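Livestock Production and Rural Enterprise
Unit Handout: Keeping Records for a Small Dairy Goat Herd
Prepared by Lambros Economou
October

This handout accompanies the lecture on herd records and should be read before the visit to the McKinnon farm. Students will be expected to know the terms in bold type on the lecture slides.

Identification

Every animal in a herd must be identifiable for life. Tattoos and ear tags are the usual methods. A tag is easy to read from a distance but may be torn out on fencing; a tattoo is permanent but requires the animal to be restrained. Many owners use both. The number, date of birth, dam and sire are entered in the herd book when the kid is first handled.

Milk Records

Milk is weighed at each milking and the weight written down before the pail is emptied. The Nurneck herd, used as the case study in this unit, keeps 46 does in milk. Its manager, Colton Kowalchuk, enters the morning and evening weights on a barn sheet and copies them into the herd book at the kitchen table after supper. Copying is where most errors enter a record — students should compare the two Nurneck sheets supplied in class and mark every difference they find.
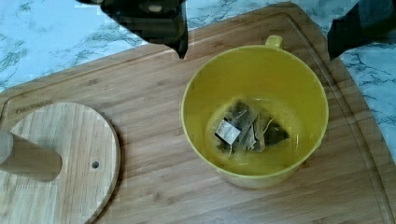 Health Records

Each treatment is recorded with the following details:

- animal number
- product and dose
- date and time given
- withdrawal period for milk and meat
- initials of the person who gave it

Milk from a treated doe is kept out of the bulk tank until the withdrawal period on the label has passed. A colored leg band is commonly used to mark such animals in the parlor.

Assignment

Using the Nurneck herd book, select 3 does and prepare a one-page summary of each, covering kidding history, milk weights and treatments. Add a statement of no more than 500 words on whether each doe should be kept or culled. Submit all pages to Room 174.

Department of Animal Studies, Room 174 | Contact the unit office | Copyright, all rights reserved | Back to top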